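Factual Television: Wildlife and Adventure Series
Handout 4: Building an Episode Around a Journey

Welcome back! This week we get to the fun part, which is taking a pile of river footage and finding the story in it. Our case is Flornix, the six-part series that follows a freshwater biologist down the Mirnis River. Please watch episode two before class (the long one, with the night dive!).

1. The promise
A good opening tells viewers where we're going and what might stop us. Flornix does it in 94 seconds: a map, a boat, one very large catfish, and a question about whether it still breeds above the Arellano dam. Listen to how little narration there is. I love this opening and I show it every year.

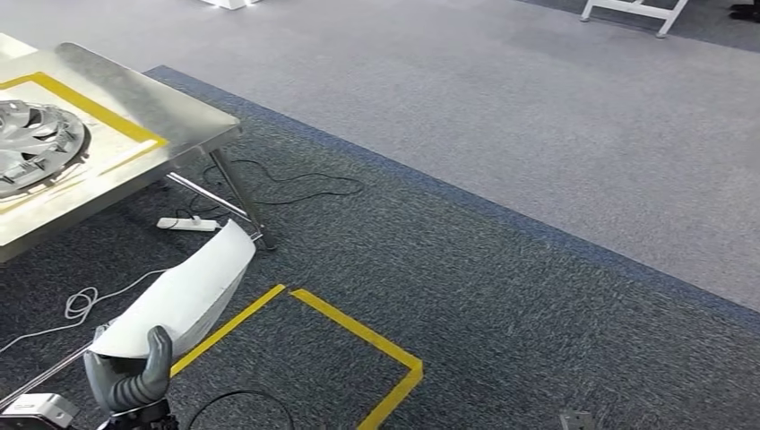 Steel table and floor marked with yellow tape.

2. Shooting ratio
The crew came home with 127 hours of material for episode two alone. Most of it is water. Logging is slow work, but it's where you meet your film, so log everything yourself at least once. Write down sounds as well as pictures: frogs, engines, a guide laughing off camera. You'll be so glad you did when you reach the edit!

3. Holding back the animal
Count how many minutes pass before we see the whole fish. Until then we get ripples, a tail, a fisherman's story. Compare this with the Brevovside shark special, where the animal is on screen straight away and the tension has to come from somewhere else. Where does it come from?

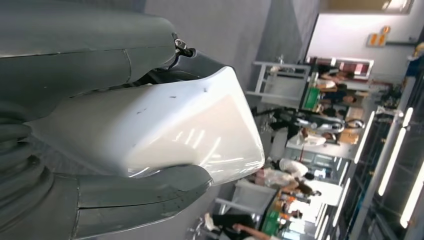

4. For next time
Write a one-page treatment for a journey episode set on any river or coast, around 600 words. Name the animal, the route and the first obstacle.
Bring two printed copies.
Treatments are due in March, and the exact date is on the course page.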